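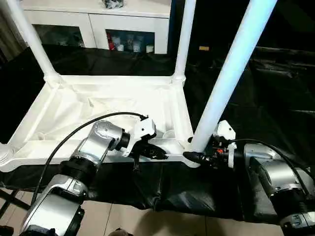
White shelf, first tray with three of the poles in

Re: [Willow list] Flat-pack shelves for the craft room
July 17, 2018

> Has anyone put one of the Stomberg shelves together yet? Ours has been
> in its box since May and I can't tell which way up the trays go.

Yes, and I loved doing it! I had the tray with its raised rim facing up and the poles standing in the corners. Do it on a table with a dark cloth over it – white parts show up so well against black. Keep the little round cup pieces in the tray while you work, they roll for miles otherwise. Mine has 4 poles to a tier and I'm already planning a second one for the wool!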